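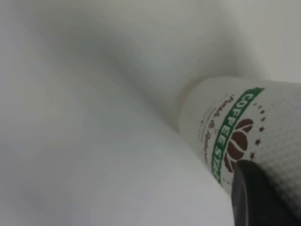 Tovthorpe Clinic Opens Sign-Up for High-Fiber Eating Course

Apr 10, 2026

The Kirkegaard Clinic in Tovthorpe is taking names for a 15-week course on eating more fiber, open to adults who live in the town and the nearby townships. The course has 40 places and costs $19 per person, which covers printed recipes and the food used in the cooking sessions.

Registered dietitian Jaime Marinho will lead the classes. Marinho joined the clinic's nutrition office two years ago and has been running one-on-one appointments there, many of them with patients referred for high cholesterol or type 2 diabetes.

"People come in and ask me which juice they should be drinking or which powder they should buy," Marinho said. "Then we go through what they ate the day before, and there are hardly any beans, whole grains or vegetables in it. I would like to spend more time on that part, and a half-hour appointment is not long enough."

Classes meet once a week for an hour in the evening at the clinic's teaching kitchen, on the ground floor by the parking lot entrance. There is no weigh-in, and no one will be asked to count calories.

What the course covers

The first few weeks deal with the basics: what fiber is, the difference between soluble and insoluble fiber, and how to find it on a nutrition label. Soluble fiber, found in oats, beans, apples and barley, forms a gel in the gut and can help lower LDL cholesterol. Insoluble fiber, found in wheat bran, nuts and many vegetables, adds bulk and helps keep things moving. Most plant foods have some of both.

After that, each session takes up one kind of food. Beans and lentils get the most time, with separate classes on dried and canned. Other evenings are set aside for breakfast cereals, bread, frozen vegetables, packed lunches and soups.

Marinho said the pace is slow on purpose. Adding a lot of fiber at once often causes gas and cramping, and many people give up at that point. The course asks people to make one change, keep it for a week or so, and drink enough water along with it.

"If you have been eating white toast and a sandwich, please don't go home and eat a pound of lentils," Marinho said.

One session will deal with juice and smoothies. A whole orange keeps its fiber, while most of it is lost when the orange is squeezed and strained. A smoothie made in a blender holds on to more because the fruit goes in whole, though it is easy to drink more fruit that way than a person would sit down and eat.

Packaged products will come up too. Marinho plans to bring in Drillari, a line of lentil pasta sold at several Tovthorpe stores, and have the class cook it next to regular and whole wheat pasta and compare the labels. The clinic said it has no tie to the company and is buying the boxes at the store like anyone else.

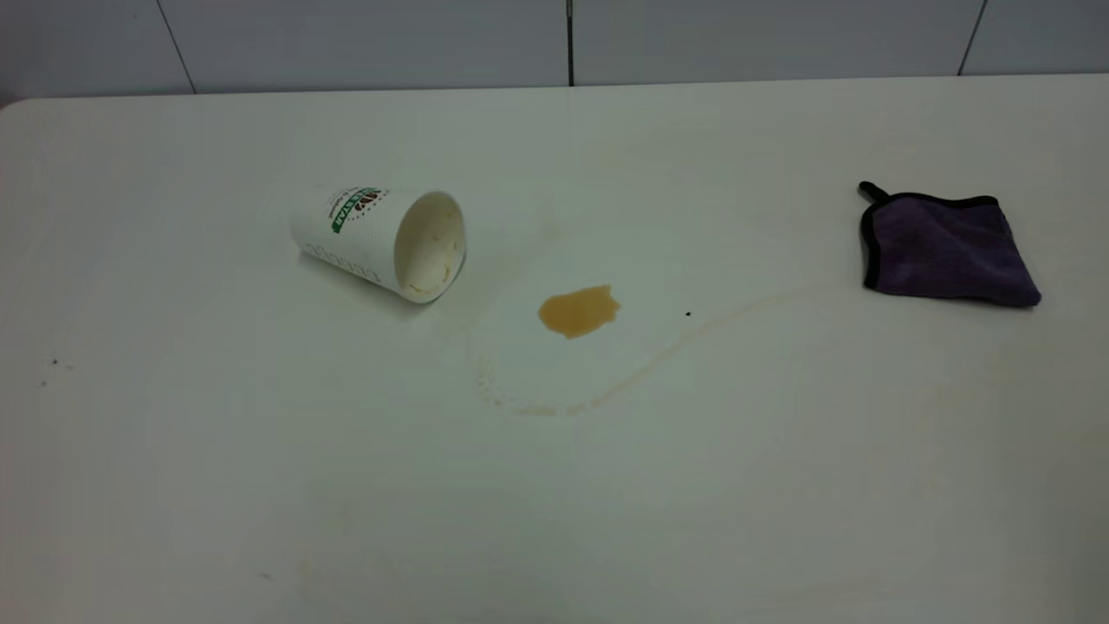
Who can sign up

The course is open to anyone 18 or older. A referral is not needed, but people with certain conditions are asked to speak to their doctor first. These include Crohn's disease, ulcerative colitis, a past bowel blockage or recent surgery on the stomach or intestines. Some of them may have been told to keep their fiber low, and the course would not suit them.

Anyone who takes medicine for diabetes or for thyroid problems should also check with a doctor or pharmacist. A change in diet can affect blood sugar, and fiber supplements can get in the way of some pills if they are taken at the same time. Marinho will go over timing in class but will not change anyone's prescriptions.

People with food allergies should list them on the form. Nuts, wheat and soy will all be used in the kitchen at some point, and the clinic said it cannot promise a separate work area.

Children can't attend, and the clinic is not offering child care. A family version, with shorter classes and a lunchbox theme, is being looked at for September if enough parents ask for it.

How it is being paid for

The fee does not cover the full cost. The rest comes from the clinic's education budget and from Mundosent, a grocery wholesaler based outside town, which is donating dried beans, oats, barley and brown rice. Mundosent had no say in the lesson plans, according to the clinic.

People who can't afford the fee can ask for it to be waived by checking a box on the form. They do not have to show proof of income.

The clinic tried a shorter version last year with a handful of patients. Marinho said attendance was good for the cooking nights and poor for the lectures, so most of the talking has been moved into the kitchen this time - people will chop while they listen. The handouts have been cut down as well, with recipes on one side of a sheet and a shopping list on the other.

No lab work is included. Participants who want to know whether their cholesterol has changed by the end can ask their own doctor for a test before and after, and insurance may or may not pay for it.

Signing up

Forms are at the clinic's front desk and at the Tovthorpe Public Library. They can be dropped off or mailed in, with payment by check, card or cash. Places go in the order forms are received, and a waiting list will be kept once the course is full.

People who miss a class can pick up the recipe sheet at the desk. Those who miss several in a row may be asked to give up their place to someone on the list - refunds will be given only before the second class. Everyone should bring an apron and a container with a lid for leftovers.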